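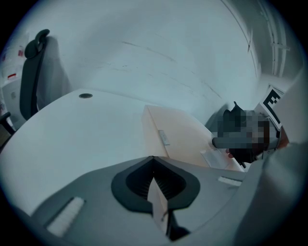

Tridthorpe, May 14, 2018

When I was a kid I thought the gas pedal squirted gas straight at the wheels. It doesn't! But my grown-up answer took me years to learn, so let me save you some time.

An engine needs two things to make power: fuel and air. The pedal under the driver's right foot is mostly in charge of the air. Push it down a little and a small round door, called the throttle, opens a little. Push harder and the door swings wider, more air rushes in, and the engine's computer adds more fuel to match. Mix, spark, bang — and off you go.

Inside the engine those bangs happen in tubes called cylinders. Each bang shoves a metal plug (a piston) downward, and the pistons turn a long shaft, a bit like your legs turning the pedals on a bike. At a highway speed one piston can go up and down more than 200 times while you sing a single song. A lot more, if it's a long song!

So why do some cars sound so loud? Every bang makes hot gas and noise, and both leave through the exhaust pipe. A muffler is a metal can full of little rooms and holes that bounce the sound around until it gets tired. Race cars often have tiny mufflers or none, so bring earplugs. I forgot mine at the Liromville track in July and my ears rang all the way home.

Next time you ride in a gas car, listen when the light turns green. You'll hear the engine get louder as that little door opens. Then ask the driver if they know what it's called.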